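Home | Guides | FAQ | Bench notes | Contact

Our house rules for two-armed sorting: your questions answered

By Úna Hanrahan
14/10/2021
29 comments | 100 shares

I wrote the Kokance bench rules back in May, thinking they'd be read by the handful of us who work with the arms, and then people at other places started asking for copies (which is lovely!). The same questions keep turning up, so I've put my answers in one place. They're house rules. Please don't treat them as a replacement for the proper safety standards or for the manual that came with your own machine.

Who are the rules for?

Anyone who runs, resets or stands next to a two-armed robot at a table. I had our own people in mind, plus the ones at Modise who borrow our wording, but I've tried to keep it plain enough that a new starter can read the lot over a cup of tea.

Why do you practise on toy bricks?

They're cheap, they come in clear colours and they're fiddly in a useful way. Studs catch on each other, pieces land on their sides, and a brick that looks easy to reach can be wedged under its neighbour. We tip them out in a heap and ask the arms to get them into a bin. I can't think of a better way to find out that your rules have holes in them.

How should the table be laid out?

Keep it dull! Plain covering, one heap, one bin, and nothing else within reach of either arm. The heap goes where a gripper can get to it without stretching, and the bin stays in the same spot for the whole run. Cables get checked before we start, with enough slack for the arm to turn but no big loops that could drag through the bricks. I'm also very keen on writing left and right on the arms themselves, in marker if need be. When you're facing a robot, your left and its left are different things, and I've heard more muddled shouting over that than over anything else.
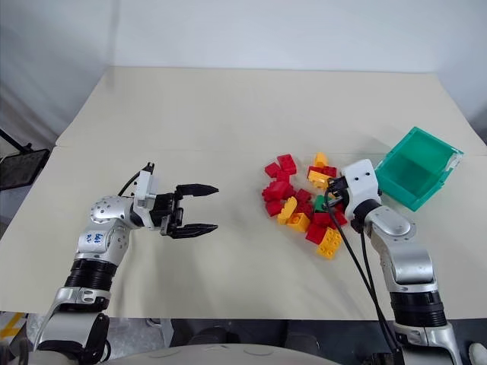

Modise asked whether both arms should ever be allowed into the heap together, as their own sheet bans it outright and they've never felt they were missing much. I think that's a perfectly good rule for a first month. Ours is a bit looser: one arm works the heap and the other waits, open and well clear, until the first has backed out. We do allow both in together, but only at slow speed and only with someone at the stop button who has no other job.

Where do people stand?

Behind the tape. If the arms are powered you don't lean over the table, you don't rescue a brick, and you don't straighten the cloth (I know, I know, I want to straighten it too). If something needs moving, stop the robot, say out loud that it's stopped, and wait for the person on the button to say it back.

How fast is too fast?

I get asked this more than anything. We cap gripper travel at 600 mm a second out in the open, and drop to 100 once the fingers are close to the heap. Those are our numbers for our arms, and yours should come from your own risk assessment. The change of speed matters more to me than the exact figures - you want the arm to be visibly calmer by the time it's in among the bricks.

What makes a good grip?

Fingers either side of one brick, with both tips in view of the wrist camera before they close. If a neighbour is sitting in the gap as well, back off and come in from another angle. We'd much sooner log a miss than have the gripper squeeze two or three pieces and fling one across the room.

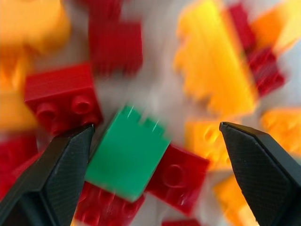
I also ask people to pick the target before the arm goes down and to stick with it. Changing your mind halfway is how fingers end up scraping the table. If the brick you wanted has rolled under something, lift away, choose again, and make a fresh approach.

What do you write down?

Date, who was on the button, which arm did the picking, every stop and why. We've nearly 600 entries in the log now and I still read them. A dull line like "stopped, cable near heap" is worth having, so please don't leave it out to make the day look tidier.

Can I copy the rules?

Yes, do! Change whatever doesn't suit your table, and send me your version when you've used it for a bit.

Previous | Next | Back to FAQ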